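Black knits: wash with the rest or keep separate?
Laundry and Clothing Care

grovaneck
Dec 23, 2022
I have a stack of black knit things that have gone gray after 2 winters. I wash them warm with the jeans. Is it the water or the jeans?

hajar_slaoui
Both, probably. I wash mine cold, inside out, in a load of only dark stuff. Then I lay everything flat on the kitchen table and fold it once it's dry.

samir300
Disagree on the separate load. I've mixed darks and jeans for years and can't see any difference. It's the dryer that does it. The lint screen is full of what used to be your clothes.

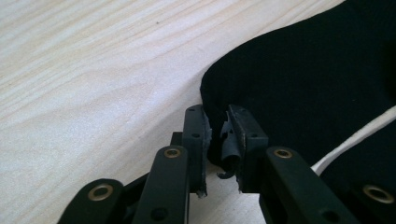

Does vinegar in the rinse keep black from fading?
It can help rinse out leftover detergent, which leaves a gray film, but it won't put back dye that is already gone.

mendent
I wouldn't use vinegar every time, it's hard on rubber seals. Use less detergent - I cut mine by half and the film stopped.

samir300
Half is too little if you have kids.

hajar_slaoui
For knits it's plenty. They aren't that dirty. And please don't hang them by the shoulders, they grow.

grovaneck
OK, cold water, less soap, no dryer. I'll leave the jeans out for 3 washes and post again in January.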